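Sorting and Labeling Small Items on a Shared Worktable
Project report, Design Methods II, Warkthorpe
Section lead: Rokeya Bepari

1. Purpose

The shared worktable collects small items that have no fixed storage place. The project set out to define a storage rule for each type of item and to test whether people follow it. The work ran through November and covered one table and one storage shelf.

2. Items

Items were divided into three groups: writing tools, utensils, and small toys or blocks used as placeholders in layout exercises. Pens and markers were the most frequently misplaced group in the first log. A marker was therefore used as the reference object for the label tests. Its smooth barrel is a poor surface for paper tape, so labels were placed on the storage position instead. 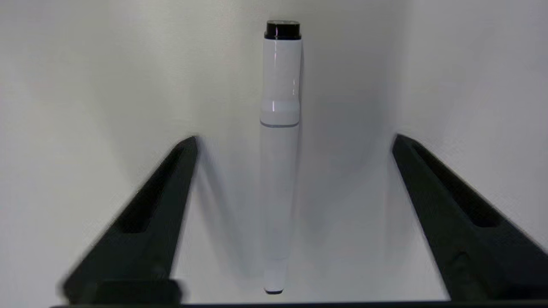
Figure 1. White marker with black cap, standing upright for the reference set.

3. Containers

Two container types were compared: a lidded box (Kavik) and open woven baskets. The box kept dust out but added a step to every return. In the first week, items were left on top of the closed lid on 17 occasions. The box was withdrawn and the remaining trials used open containers only.

A rectangular basket was assigned to the utensils. Long handles are the main difficulty with this type, and an item that does not fit is usually set down next to the container.

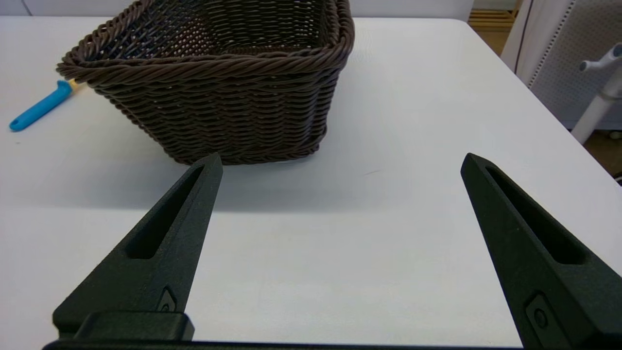
The rule was changed so that long items lie flat in a marked zone and only short items go into a basket. Zone labels were printed on Stikis removable sheets. Two sizes were tried and the larger one was kept – the smaller could not be read from a standing position.

4. Table layout

The white surface makes dark and brightly colored items easy to find. Pale items are harder to pick out, especially under even light. The layout places toys toward the back and utensils in the center, with the handle toward the user.
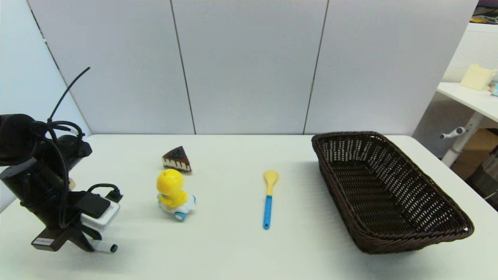 Return times were recorded with a hand timer and entered in a log kept in Lacerda format. The full log has 2,146 entries. Entries with no end time were removed before analysis. Median return time fell from 4 seconds to almost 2 after the zones were marked, although part of this drop may be practice.

5. Remaining problems

Cylindrical items roll when the table is bumped. A marker lying on its side has no fixed position unless a tray or shallow groove is added, and neither was in the budget. Upright storage in a cup was considered but not tested.
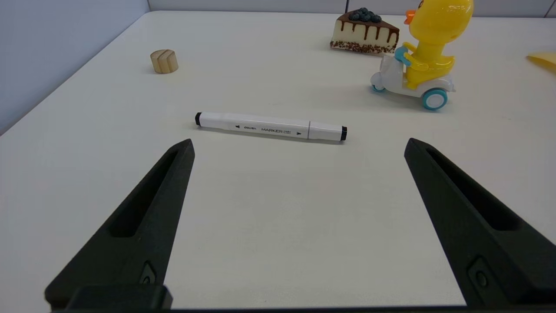 Rokeya Bepari noted at the review that a groove would solve the rolling but would also collect eraser dust, and asked for a strip of felt to be tried first. She also wanted the writing tools moved closer to the front edge, where most returns are made.

Both changes are planned for the second phase. The utensil zone stays as it is. Label wear will be checked again after the break, using the same log sheet.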